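Laltis Manipulation Study
Interim Progress Report to the Firkport Fund
Reporting period ending March

1. Summary

Work in this period centered on collecting teleoperated demonstrations of tabletop sorting and clearing with the two-armed platform. The grant agreement calls for 800 accepted demonstrations by the close of the project. At the end of March the accepted total stood at 400, and the project remains on schedule.

2. Collection

Operators guide both arms remotely and complete each task from start to finish without scripted motion. A further 247 recordings were made and set aside, most of them for dropped objects or for a delay between the operator's command and the movement of the hand. They have been kept for the study of failed grasps described in the original proposal.

The object set was widened in February to include soft toys, household bottles, flat boxes and small sealed packets. Reflective metal trays were also added at the request of the Jaketti group, whose depth estimates had been weakest on shiny surfaces. Patterned cloths are now used on the table in most sessions.

3. Operators

Nine operators have completed training. New operators need almost two weeks before their recordings are accepted at the same rate as those of experienced staff. The written guide has been revised to cover hand spacing and approach height.

4. Equipment and spending

The replacement finger joints from Fröhlich arrived later than planned, and one week of collection was lost. Spending is within the approved budget. No transfer between budget lines is requested.

5. Next period

Collection will continue with tasks that require both hands, beginning with tray loading. A first policy trained on the accepted set will be tested in May.
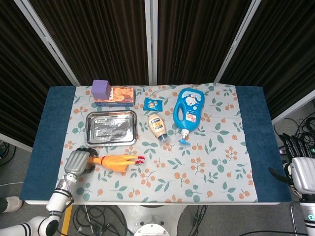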